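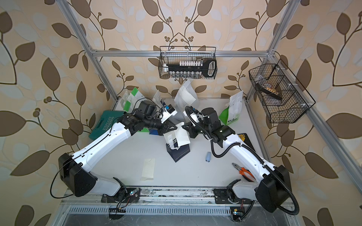
Two arms at a pale gray tabletop, with leaf-print wallpaper on the walls.

March
By Funmilayo Babalola

The first number anyone gave me about Plernus was 400. That's how many hours Sudport says it takes to see everything in its new open-world role-playing game, and the figure is on the store page, in the launch trailer and in the subject line of the email that came with my code. I've now put in 30 of those hours, and I'd like to know what the studio thinks is in the rest.

I should say that the opening is good. You play a ferry pilot whose license has been pulled, you have one boat, no money and a brother-in-law who wants the boat, and for an evening or two the game is happy to be that small. The river towns are close together. The people in them know each other, and they talk about each other when you're in earshot. There's a long argument over a mooring fee in the second town that I thought about for days. Then you get the big boat, the map zooms out, and I could feel my shoulders drop.

There are 279 points of interest on that map. I know because the menu tells you, with a counter in the corner that never goes away. A few of them are real stories. Most are what you've met in every other game of this size: a camp with a chest in it, a tower that reveals more camps, a man who has lost some goats. The goats are in the same kind of ravine each time. I found the third set by walking to where the first two had been.

Stojan Popescu led world design on the game and was more patient with me than I probably deserved. He says the smaller activities are there for players who want them, and that the main story can be finished without touching the counter.

"You don't have to eat everything at the buffet," he told me. "We hear from people who play one game a year. For them, the value matters a lot."

I've heard the buffet line from three studios now, and I don't buy it. For one thing, Plernus doesn't leave you alone at the table. The engine upgrade you need for the northern rapids costs more than the story missions pay. You can get the money from camps and goats, or you can get it by hauling salt back and forth until you hate the river. I tried the salt. I lasted one evening.

The value argument bothers me more, as it's harder to dismiss. Games are expensive, and somebody buying one a year has every right to want it to last. But I keep meeting this player in interviews and almost never in life. My cousin buys one game a year. He plays a soccer game, and he'd play it if it had nothing in it but the soccer.
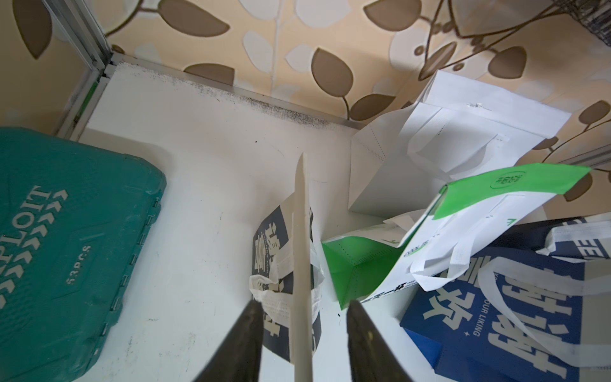 A pale, pointed stick held upright above a white shelf.

Garba Ogbonna used to price games for Stastex, the publisher behind Plernus, and now teaches. He remembers meetings where hours were discussed before anyone had played a build. A length would be set, he says, and the design team would be asked to get there. He's careful to add that he left before Plernus was signed and has no idea how its number was reached.

"Hours are easy to put on a slide," he said. "How do you put a good conversation on a slide?"

Stastex wouldn't comment on how it sets targets. Sudport says the 400 came from its own testers.

I did wonder if this was my problem. I play games for work, against a deadline, and a long game is a different animal if you've got all spring. So I asked Tuva Dalen, who runs a lending library of games out of a community center and has no deadline at all. Her members keep each title for as long as they like. The big ones come back fastest, she said, often with the save file stopped a little after the map opens up. The one with the longest waiting list is Balogun, a detective game that takes two nights and has a single street in it.

She wasn't making a point against big games, and asked me to say so. She has finished several herself. One of them took her a whole winter and she'd do it again. What she objects to is being told the size first, as though she were buying carpet.

Popescu mentioned, near the end of our call, that the mooring-fee argument was written in 2 days by a designer named Funmilayo Etim, who had some slack in her schedule. It wasn't in the plan. It doesn't sit on the counter and it pays nothing. I asked if there were more like it further in, and he said there were a couple, and that he'd rather I found them.

Maybe I will. I've gone back to the game twice since we spoke, both times to the second town, where there's a new exchange between the harbor clerk and her father if you turn up late at night. Then the menu reminded me I had 241 places left to visit, and I went and did the dishes. Sudport is already promising an expansion for the fall. It will, according to the announcement, make the map bigger.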